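How to Put Together a Small Game Jam Build in a Weekend

Game jams are the most fun you can have with a keyboard, and if you've never finished a game before, this is a great way to get one over the line! I wrote this up after my sixth jam, using my little tile-pushing game Trotness as the guinea pig.

Start with one verb. In Trotness you push things, and that's the whole game. Write your verb on a sticky note and keep it where you can see it (mine is still stuck to the monitor). When a new idea shows up on Saturday night, and it will, check it against the note.

Next, build a gray-box level. Use plain squares for everything: player, walls, goal. Get the player moving, get the goal to trigger a win, and add a restart key right away. You'll press restart 200 times before lunch, so make it instant.

Now make 5 levels. Level one teaches the verb, level two repeats it with a wall in the way, and the rest can get as mean as you like. My friend Brunello Valentini got stuck on my second level for 62 moves, which told me it belonged at the end. Swap things around freely at this stage, it's cheap! 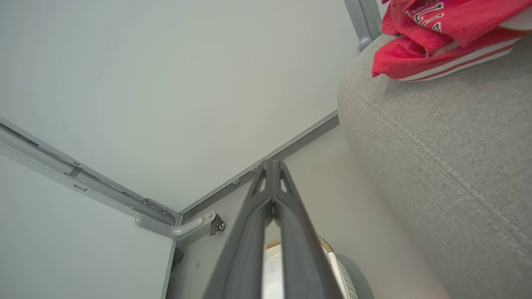

Should I add sound before or after the art?

Before, if you can. A rough thud on each push and a short chime on the goal will make gray squares feel like a real game, and you'll enjoy testing a lot more.

For art, pick a small palette and stick to it. I used six colors in Trotness and eight in Jostwood, my September game, and the six-color one looks better to me every time I open it.

Export a web build early, on the first day if possible. Upload it as a hidden draft, open it in a different browser, and check that the keys work and the window fits. Arrow keys love to scroll the page, so test that too.

On the last evening, stop adding things. Write two lines of description, list the controls, grab a screenshot from your prettiest level and publish. Then go play everybody else's games and leave them comments, they'll be thrilled!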